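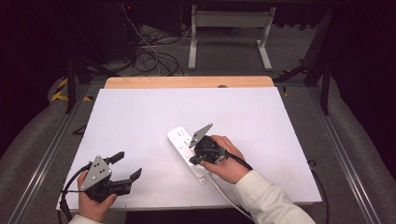
The power strip on its white board, Sunday

Slept until nine, which I have not managed in weeks, and then lay there listening to the rain on the gutter and feeling very pleased with myself until I remembered I had promised to sort out the power strips. I've been putting it off since we moved into the Drestumby place, and the box of cords has followed me from room to room like an old dog. So, coffee first, then another coffee, then the box.

I do love a small dull job when I'm in the mood for it. There's something so comfortable about an ordinary thing like a power strip, with its row of outlets and its little buttons, when you finally stop and give it some attention. At home they live behind the couch or under the desk and you only ever meet them on your hands and knees with dust up your nose. Set one down on a clean white board on a nice pale wood table and it looks almost handsome! I noticed the cord too, how it wants to go its own way whatever angle you put the strip at. All my cords are like that. The one from the Warkgate apartment still remembers the corner it was bent around and I suppose it always will.

Anyway, the box. I had thought there would be two or three strips in it and there were five, plus an extension cord so short I can't think what it was ever meant to extend. I wiped them all down with a barely damp cloth (plugged into nothing, of course, I'm not that far gone) and went after the crumbs in the outlets with a dry paintbrush, the stubby one I use for the window frames. One had a crack along the side and went straight out. One has a button that feels mushy, so I'm not keeping that either, though I stood there clicking it for a while as if it might improve.

That left three good ones. The longest goes under the desk, for the lamp and the printer and the radio. The Kovadden, which I bought for more than I wanted to pay and have been quietly proud of ever since, goes in the living room behind the bookcase, if I can get the bookcase to budge. The last is for the kitchen counter and will have to wait, as I can't decide which end the kettle should live at.

I wrote labels for the plugs on bits of masking tape, folded over like little flags. My handwriting got worse as I went along and the one for the fan looks like it says "fun," and I left it.

Around eleven the rain stopped and I walked down to Vũ for soup and ate it in the window with my coat on. They had the mint out in big bunches, so I bought some and then had to carry it all the way home in my hand like a bouquet. It's in a jar by the sink now and the whole kitchen smells of it.

Back home I did the desk, which took far longer than it should have, what with lying on the rug and getting up for the flashlight and lying down again. My knees are complaining tonight. But the lamp comes on, the radio comes on, and for the first time there isn't a loop of cord for me to catch my foot in when I push the chair back.

Bookcase tomorrow, after work, if it isn't too late. Must remember to buy more masking tape and some of those Velcro ties, and to call about the gutter.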